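Nurdale Classic Car Club
Minutes of the general meeting, August 1, 2025

Rawiri Mudgway in the chair. Minutes of the last meeting were approved after the word "allegedly" was put back into the paragraph on the parking lot.

1. Fall show
The show stays in September at the Sakville fairgrounds. The fairgrounds want 200 dollars more than last year and are offering the same field, including the soft corner. Motion to pay it, carried, with groaning. Cars with a low front end will enter by the livestock gate. Members who think their car doesn't have a low front end are asked to measure it.

2. Judging classes
Long discussion of whether a pickup with a later engine belongs in Stock or Modified. The chair read out the rule. The rule was found to say both. Moved that any engine swap puts a vehicle in Modified, including swaps done "before I got it." Carried, 12 to 2. The 2 own pickups.

A water bottle on a white table.

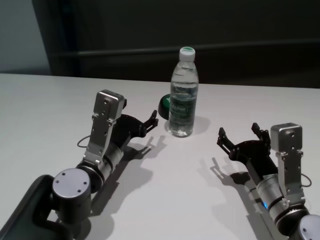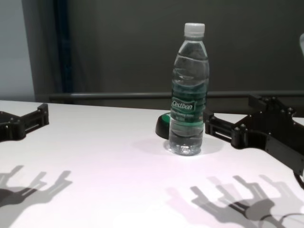
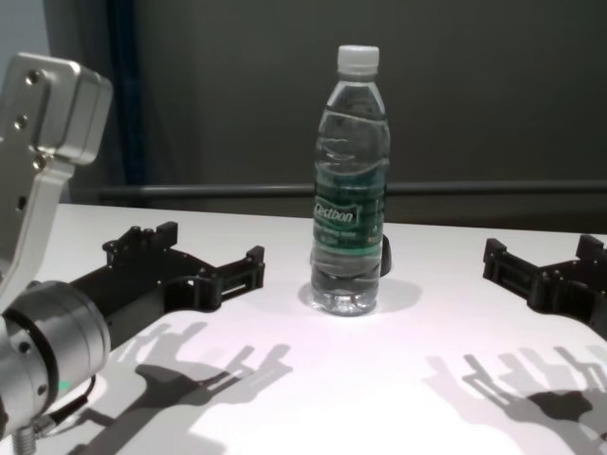
3. Motaung Hill run
Last month's run left on time, and then left again when the front half of the group missed the turn at the feed store. One overheated radiator, one lost hubcap. The hubcap is still wanted - it is off a wagon and has a dent at the edge that the owner describes as original. Next run will use printed directions. The chair will not be taking suggestions for a scenic route.

4. Parts order
Udik Trim & Rubber will give the club a price break on door seals if we order 20 sets. We have names for 12. Members were reminded that saying "put me down for one" in a parking lot does not put anyone down for one. Sign the sheet.

5. Other business
Request to allow cars newer than 1990 at club meets. Tabled again. The member making the request noted that his car was new when he first asked.

Meeting closed after a short debate on oil, which was ruled out of order and moved outside.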